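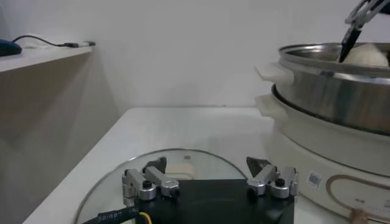
Please tell people where to put the lid, one reader begged us in the comments on our first draft, and it's been the most repeated request ever since. So that's where I'm starting! A hot glass lid goes flat on the table, a hand's width from the cooker, with its handle up. Not balanced on the pot handles, and please not on the stack of mail. There's a whole page on it now.

FOR IMMEDIATE RELEASE

Maurya Kitchen Press puts out a free guide to cooking in one small electric pot

CLUNDVILLE, June. Hello from the test kitchen at Maurya Kitchen Press, where I've spent most of the last year cooking supper in a pot you could carry under one arm. I'm very happy to say that The Midthorpe Pot Book is finished, it's free, and anybody with a plug and a bit of table can use it.

The book is for people who cook with a small electric cooker and not much else. You know the type: a base that plugs in, a steel pot that sits on top, a glass lid. A lot of folks in Clundville have one of these as their only stove, especially in the rooms over the shops on Midthorpe Street, which is how the book got its name (and a good number of its recipes). I lived in one of those rooms myself for a long stretch, with a pot, a mug and a drawer that wouldn't close.

We asked for recipes and tips last fall, mostly through a card left on the counter at the Oder Street branch library. I figured we'd get a couple dozen. We got 1093! Some were three words long. One was a four-page letter about barley, and I read every line of it twice. After a winter of cooking, re-cooking and a fair amount of scrubbing, 337 of them made it into the book, and I'm sorry to everybody whose lentils we had to leave out. There were so many lentils.

What's in it

The biggest chapter is buns and dumplings, and that surprised me. I came in thinking of a small pot as a soup thing. Then the cards started to arrive and it was bun after bun after bun: plain ones, filled ones, leftover ones brought back to life for breakfast. A round white bun in a steel pot is a cheerful thing to see before work, and it's a whole lot cheaper than the coffee shop.

So we gave buns plenty of room. My favorite page is the one on doing a single bun, for a person eating alone, with no rack and no fancy basket. You crumple foil into a ring, set it in the bottom of the pot, pour water to just under the top of the ring, and put a saucer on that. Bun on the saucer, lid on, heat on. A cold cooked bun wants six or seven minutes once the steam gets going. One from the freezer wants more like twelve, and you should peek at the water halfway.

About that peeking. If your bun is tall, check that the lid will close over it before you switch anything on. Mine has come up higher than the rim more than once, and a lid sitting on top of a bun leaks steam all over and leaves a flat sticky patch. Squash the foil ring lower or make smaller buns. I do the second one now, eight from a batch of dough where I used to make six.

After buns you'll find rice and grains, noodles, eggs, soups, vegetables, and a short, sweet chapter called Things You Can Do To An Apple. There's a section on cooking two things at once, with potatoes in the water and greens on a saucer above. There's also a page of failures, which I fought to keep. Popcorn is on it. Don't do popcorn.

The dull pages (I love the dull pages)

Half of our mail was about everything except food. How do you get rice off the bottom? What do you do with the cord? Why does the outside of the base get so grubby when you never cook on the outside of the base? We wrote all of it up in plain words.

Stuck rice: fill the pot with warm water, leave it an hour, and use a wooden spoon. Steel wool will shine up the inside for one day and scratch it for good.

White plastic handles: these pick up turmeric and tea like you wouldn't believe. Baking soda and a damp cloth get most of it. The rest is character.

The base: unplug it, let it cool all the way, wipe it with a cloth you've wrung out hard. It never goes in the sink, and I say so on three separate pages.

Stickers: leave them where they are if they have the model details on them. You'll want those the day you need a new lid.

Cords: run yours toward the back of the table and away from the edge. If you've got a shelf just behind, clip it there. If you also work at that table (most of us do, and I've typed plenty of recipes with steam on my glasses), put the computer stuff up on the shelf before you start the water.

Lids: flat, handle up, on something dry. Tip it away from you when you lift it off, so the steam goes toward the wall and the drips go back in the pot. A glass lid straight off the heat shouldn't go on a wet counter or under a cold tap. Give it ten minutes.

How we tested

Every recipe was cooked at least twice, the second time by somebody who hadn't seen it before. That's how we learned that "cook until it looks right" means nothing at all to a person who's never made it. We wrote down what right looks like, or sounds like. Rice that's ready goes quiet. Custard that's ready still wobbles in the middle, and if you wait until it stops you have a sponge.

We left out anything that needs an oven, a blender or a second pot. Spices are kept to what a person might really have, and each chapter has a page you can cook from with only salt. I wanted there to be at least one good supper in there for the night before payday. It's the cabbage and noodles, and I still make it when I have money.

The type is big, too. We heard about that from a lot of people, and I was glad of it myself by the time I got to the third round of proofs. The pages lie flat when you print them, one recipe to a sheet, so you can tape up the one you're using and leave the rest in a folder.

Getting a copy

The Midthorpe Pot Book is free to read and print from the Maurya Kitchen Press website, all of it, with no sign-up. Paper copies are at the Oder Street branch library, by the front desk, and you can take one for a neighbor. If you teach a cooking class or run a pantry table, write to us and we'll send a box. We've set aside enough to keep printing through 2032 at the rate they're going now, and if they go faster than that I'll be thrilled and a little worried.

We're having an open afternoon in the test kitchen later in June, from two o'clock until the buns run out. Come and cook something, or bring your own pot and ask me why it smells like that. Kids are welcome. There's a step at the side door, and the front way in is flat.

Second helpings

I'm already collecting for a supplement, and I'd love more breakfasts, more beans, and anything at all to do with squash. Send it however you like. Card, email, back of an envelope. Please put down the size of your pot if you know it, and if you don't, tell us how many mugs of water it takes to fill it. Put down the water for the steaming ones as well, we had to guess at a lot of those.

The barley letter is printed in full at the back of the book, starting after the index.

Press contact: The Test Kitchen, Maurya Kitchen Press, Clundville. Review copies and sample pages on request. Mornings are best, the afternoons get steamy.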